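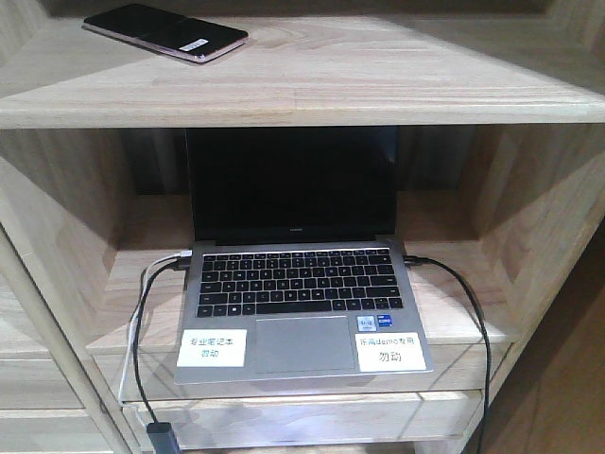 Photo: Stollemdale Neighbours, help pages

Search this site Enter keywords Go

Walking through the courtyards of Weririne - are the passages open to visitors?

tramline_west

I will be in Suvcombe in July and I want to walk through the old quarter of Weririne, between the river and the market hall. I have an old walking guide, bought second-hand, which describes a chain of nine courtyards joined by covered passages. According to the guide one can enter from Tanners' Street at number 38 and come out behind the church without touching the main road.

My difficulty is that the guide is old and I do not know which of these passages are still open. On the map of the city they are drawn as a thin dotted line, and the legend does not explain what the dotted line means. I have also read that people live there, so I do not want to walk into somebody's private yard and disturb them. Is there a right of way? Is it better to go with a group? I walk slowly and I prefer to go alone, but I will join a group if it is the only polite possibility.

I am also interested in the date of the church. The guide says 1311 and a leaflet I found says 1565. This is a big difference and I would like to understand it before I come.

Print this page | E-mail this page

lower_quay

I live two streets from there, so I can tell you how it is at present. The first passages, from number 38 to the small square with the pump, are open in the daytime. The gate is closed at eight in the evening and the residents are quite exact with it. After the pump you come to a yard with a green door. It is normally shut, but it is not locked, and it is permitted to pass. Please close it again behind you.

The yard after the green door is where your guide will be wrong. The house on the north side was sold to the Savolainen firm and the ground floor is now offices. The passage under it has an entry code. You must go out to the main road, walk down past the bakery, and come in again by the steps. From there the path is open until the church.

Concerning politeness, I think one person alone is much less trouble than a group. What the neighbours do not like is thirty people standing under a bedroom window with a guide who speaks through a loudspeaker. If you say good morning and do not look into the kitchens, everybody will be friendly. The staircases inside the houses are private, even when the door stands open. Some visitors go up to see the iron railings, and I ask you not to do it.
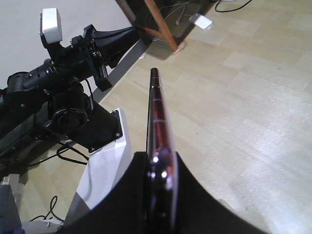

Smartphone seen from the side

wally77

Just go, it's fine. I did it last spring in sandals. Bring water, the hill is steeper than it looks on the map. There is a toilet in the market hall but you need a coin.

former_parish_clerk

I can help with the two dates, because both are correct in their way. In 1311 a chapel on this place is named in a letter about fishing rights. It was a small building and nothing of it can be seen now, except perhaps the lower stones of the east wall - and on this the specialists do not agree. The church that you will visit was finished in 1565, after a fire in the tanners' houses. The year is cut above the south door, on the left, quite high. Go in the morning, when the sun comes from the side and the numbers are easier to read.

About the dotted line: on the older sheets of the city map it means a passage used by custom. It does not say that the public has a right to it, and it does not say the opposite. In Weririne the owners can close such a passage for repairs without asking the city, so it is possible that you find a barrier which none of us knows about. For this reason I would begin at the church end. The steps there are always open, and if you meet a closed gate you are already near the pump and the main road.

I must correct one thing in the answer of lower_quay. The gate at number 38 closes at eight only in the summer months. In winter it is six.

tramline_west

Thank you to all. I will start from the church, in the morning, and I will close the green door.

Contact us | Copyright Stollemdale Neighbours | Back to top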